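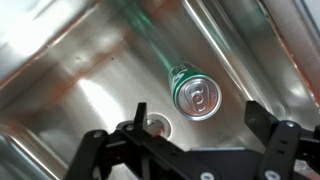

Vilja Pesonen

Call for participants: wrist camera and gripper comparison, Farkthorpe lab

Jurow is looking for nine paid participants for a comparison of two parallel grippers and two wrist cameras on the same arm. The work consists of teleoperating the arm through short pick tasks in a steel sink, mostly beverage cans and similar smooth items. Sessions take place at our Farkthorpe lab and run through the end of the study or until each participant has completed 100 logged attempts.

What is being compared

The first gripper has wide flat fingertip pads. The second, the Uteck, has narrower pads and a shorter stroke. Each is tested with both cameras and with the same controller settings. Polished steel is a hard background for a wrist camera: highlights wash out part of the basin floor, the walls pick up reflections, and a can on its side may be sharp at the lid and blurred along the body. We want to know how much of the failure rate comes from the view and how much from the fingers.

What you will do

You will attend three sessions on separate days. Each session starts with a practice block, which is not scored. After that you work from the wrist camera view only. The operator station is in the next room and there is no direct line of sight to the sink. After each attempt you enter a grasp result and a confidence rating - the form has a free text field, and we do read it.

Requirements

- Age 18 or over
- Normal or corrected vision, including color vision
- Comfortable using a two-handed controller for about 28 minutes at a time
- Able to attend all sessions in person

Prior teleoperation experience is useful but not required. We need both experienced and new operators, so state which you are. People who took part in the May pilot cannot take part again, as the object set is unchanged.

Payment and data

Payment is made per completed session. We record the camera stream, gripper position, motor current and controller input. Faces and voices are not recorded. You may stop at any time and will be paid for the session in progress.

How to apply

Write to Vilja Pesonen at the Farkthorpe lab with your availability, dominant hand and any previous work with arms or grippers. Applications close Aug 2, 2019. Put "Sink study" in the subject line.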